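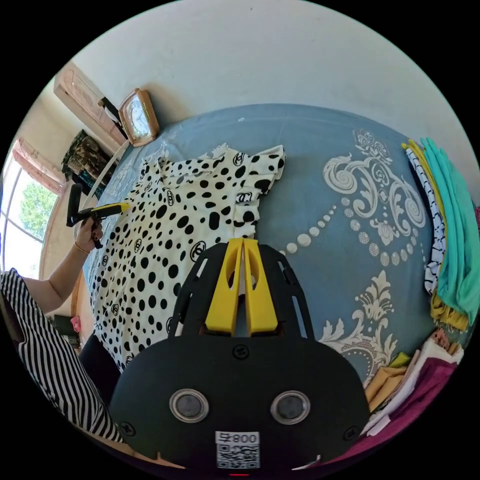
Two yellow fingers, side by side.

Print | E-mail

13 April 2021

I keep reading that fewer clothes will fix my mornings. The Brelen newsletter says 11 tops are plenty. Plenty for whom? I spill coffee.

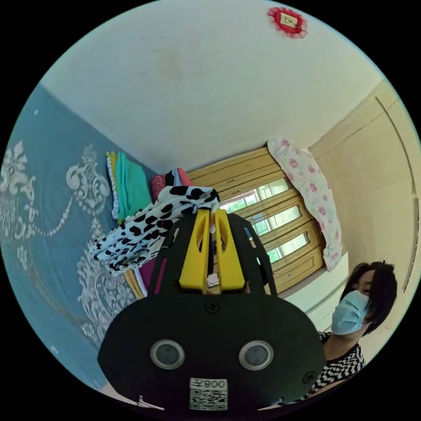
Then there's the Bretik closet course, which costs 424 dollars and tells you to donate things. I could have kept the money and the sweaters.

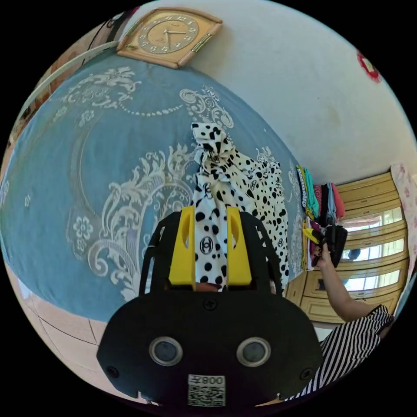

Does owning less save money? Only if you stop shopping afterward, and I didn't. I cleared two shelves in December and had filled them again by spring — mostly with "basics." 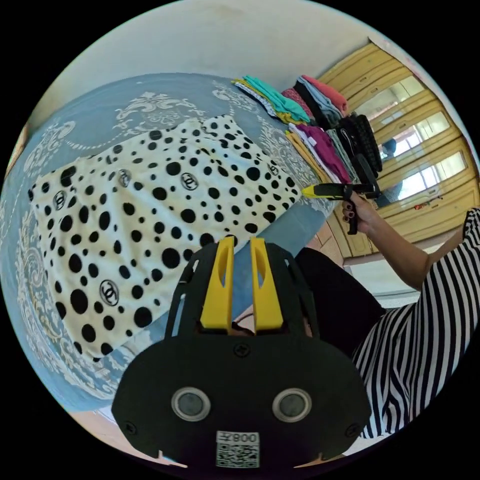

Hindik claims 3,000 happy customers for its capsule plan. Happy when? Ask them after a week of rain and one pair of decent pants. I'm keeping my five gray cardigans.

Print this post | E-mail this post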